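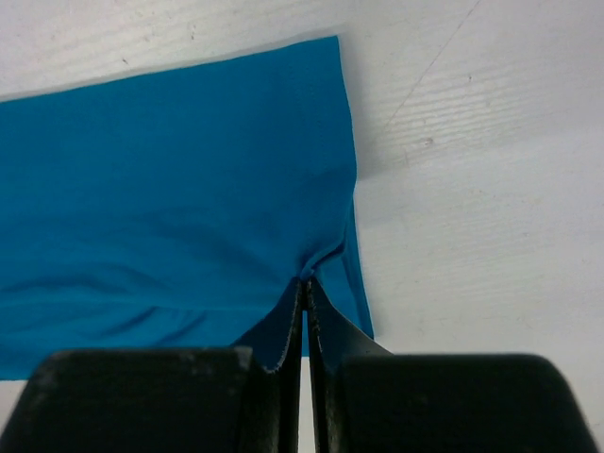 Blue cloth, white tabletop.

Brukska Care Label Records

Brukska is a table of washing and drying instructions copied from the sewn-in labels of household textiles: towels, sheets, dishcloths, napkins and blankets. Clothing is left out. The current release has 1318 rows, one per label, in a single CSV file.

Columns

label_id - number given at entry
item_type - one of the terms in types.txt
fiber_text - fiber content as printed, spelling mistakes kept
wash_max_c - highest wash temperature, blank if the label gives none
tumble - yes, no, low or blank
lang - languages on the label, separated by semicolons

Fiber percentages should add up to 100. In 2 rows they don't, and these were checked against the labels and left as printed.

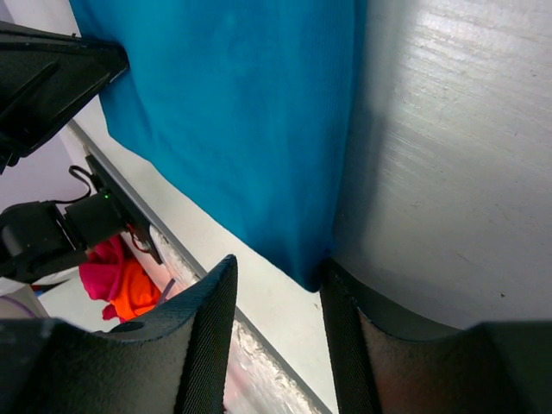 Household Textiles Desk, Golletti

Sources

Most labels came from the Negi linen stock. Another 443 were typed in by Kuldeep Rana from the Zurnlow returns room in March. Faded labels were read under a lamp, and anything still unclear was entered as a question mark.

Known problems

Older labels often show symbols with no words. Zulkifli Majimbun matched these to the current symbol chart, but the triangle for bleach changed meaning over the years, so bleach is not a column yet. Blankets are few. Labels printed only in Japanese have an empty fiber_text field.

Use

Free to copy and change with credit to the desk. Please don't use the table to decide how to wash a particular item - read its own label.

Last edited Mon 10 June. Send corrections with the label_id in the subject line.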